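09/11/2024

Slept until almost eight, which I haven't done in weeks, and woke to that thin gray light that means the clocks have changed and my body hasn't. Made the big pot of coffee and took it out to the back step in my coat, and sat there long enough that the second half of the cup was cold. The quince has dropped nearly everything. I keep telling myself I'll rake on Saturday and then Saturday comes and I sit on the step and look at it instead.

I've been thinking all week about the choir, and whether I'm going to stay in it. It seems a silly thing to lose sleep over (I am not a soloist, I am one of nine altos and the quietest of them) but I have gone out on Thursday nights to sing for so many years now that I don't quite know what a Thursday would be for otherwise. The new music is hard. We have been given a piece with 248 bars and I can find my note in perhaps half of them. The rest of the time I lean a little toward the woman on my left and borrow hers, and I suspect she is borrowing from somebody too.

Then there is the drive out to Tolholm now that the old hall is closed. It's 53 miles there and back, in the dark, with the deer. I didn't mind it in September when the fields were still gold at six o'clock and I had the window down and sang the whole way, but last Thursday it rained so hard I pulled over by the Bollevon turnoff and just sat with the wipers going. And do you know, I ran through the slow section all by myself there in the car, and it was the best I've ever sung it! Not a soul to hear.

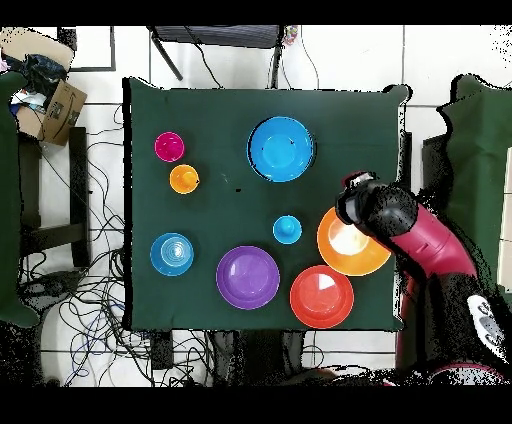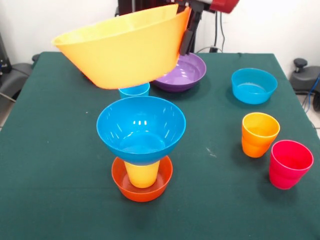
Bright dishes on a dark green cloth.

3 min read

I had toast at noon and called it lunch, and then I got the folder out and went through my part with a pencil, marking the breaths. I used to do this at the kitchen counter in the apartment in Zostholm, standing up, with the radiator knocking along in a tempo all its own. I must have been so sure of myself then. I found one of those old programs tucked in the back of the folder, from the spring concert, the one in March when the snow came so late and we thought there'd be no audience. Some 130 people came anyway, stamping their boots in the lobby, and we were so surprised and happy that we took the first piece much too fast and all came in at the end out of breath and grinning.

I think that's what I would miss. I can hear better singing on the radio any night of the week, but there's that minute before we start when everybody has stopped coughing and turned to the right page, and you can feel the whole row breathe in. I don't get that anywhere else.

So I haven't decided. I wrote out a note saying I'd be stepping back after the winter concert, and it was a perfectly nice note, and I have put it in the drawer with the batteries. Dues for the new year aren't owed until the end of the month anyway.

It's past four now and getting dark. There's soup from yesterday, and I want to try the page with all the flats once more before supper, slowly, with the piano lid down so as not to bother next door. Must remember to get the tires looked at before Thursday.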